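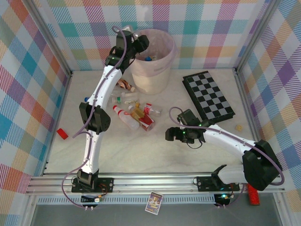 Birby Tabletop Cleanup: data card

Summary
Birby is a set of 788 teleoperated episodes recorded on a two-arm tabletop cell. It was collected to compare two gripper builds, Unside and Tendance, on the same cleanup task: pick up trash from the floor of the enclosure and drop it in the lined bin.

Setup
Both arms are mounted on one aluminum rail along the near edge. The walls are covered in a plaid pattern and the floor is marble-textured. The fixed camera covers the floor, the bin and both grippers.

Objects
Snack wrappers, plastic bottles, small boxes. Bottles may start on their sides. The checkerboard, red block and yellow cube are not trash and should be left in place.

Splits
train: nearly 300 episodes per gripper
test: the remainder, with 4 bin positions

Known issues
- Clear bottles are often missed by the depth filter.
- The bin liner moves when a gripper touches the rim.
- 6 episodes have a late start on the right arm; see notes.txt.

Controller
Guérin, default gains. Do not mix logs from the two gripper builds without reading the gripper_id field.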